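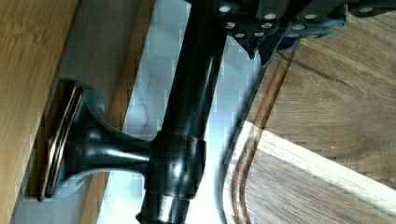 Wrist camera, gripper over the faucet, side lever to the left.

Search the archive Enter keywords Go

Subject: Re: [home-manip] draft rules for kitchen sessions, rev 5
From: Gavin Rennie
Date: Saturday, May 16, 2020

Quick one, typing between runs, sorry for the mess.

Pallavi Kaushik wrote:
> All,
>
> Rev 5 is up. Main changes from rev 4:
>
> - Section 2 now says "clear all non-task items from the work
> surface before power on". Ellcombe asked for this.
> - Speed near fixed plumbing capped for every arm, incl. the Jansen.
> - One person on the stop button, no other job.
> - Drawers and doors start closed unless the task sheet says
> otherwise.
>
> I'd like to freeze this before the Dimcombe people start. If you
> object to something, please say what wording you want instead. Last
> time I got 6 replies saying "unclear" and no text.
>
> Pallavi

OK so, wording.

Section 2. Can't live with "clear all non-task items". It's a kitchen. If we strip the counter every time we've built a lab bench with a faucet on it and the results mean nothing for Vovum, who want it run in homes as they are. Suggest:

"List what stays. Anything that stays must be stable, unplugged if it heats, and either outside the reach envelope or named on the task sheet."

Named on the sheet is the important bit. Then the operator has at least looked at it once. 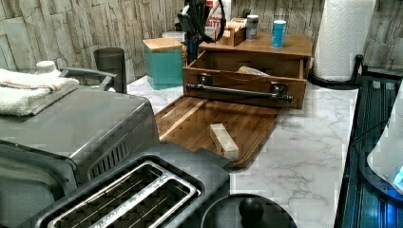

Counter with items left in place. Gripper at the back, by the wall.

Take that counter. Toaster oven, towel folded on top of it, a toaster right in front. Under rev 5 all of it goes. Under mine the oven and toaster stay, unplugged, and the towel goes, because cloth on top of a heating appliance should be its own line anyway and I can't find it anywhere in the draft. Please add. The little wood block on the cutting board would be a task item or it wouldn't, sheet has to say which.

Also the drawer. Open, with the arm working further back. Your "start closed" rule is fine for the start but says nothing about mid session. Want: "a drawer left open counts as an obstacle until closed, and the reach envelope is redrawn." One of us has to own the redrawing. Not the stop button person.

Plumbing. Agree with a cap. But "fixed plumbing" reads like pipes. Say "faucets, levers, valves and the sink rim". And the cap should start from the nearest part of the fixture, so the end of the lever, not the column. Levers stick out. Suggest 500 mm out from there for the slow zone, with contact allowed only if the sheet lists it. Cutting boards next to the faucet are the other thing, the fingertip ends up over the board edge while everyone is watching the metal. Don't have wording for that yet, will try tonite.

Stop button rule: yes. No change.

Item I'd drop: the whole numbering scheme. Ticket 1857 still points at the old section 4, which is now half of section 3 and a footnote. Just keep the numbers stable from here on and put new stuff at the end.

Freeze is ok by me once section 2 is sorted. If Ellcombe won't move on it, make a bare-counter class and a lived-in class and let each site declare one. We'd declare lived-in. Then look at both again in October wiht actual incident notes.

Got to go, battery's done.

Gavin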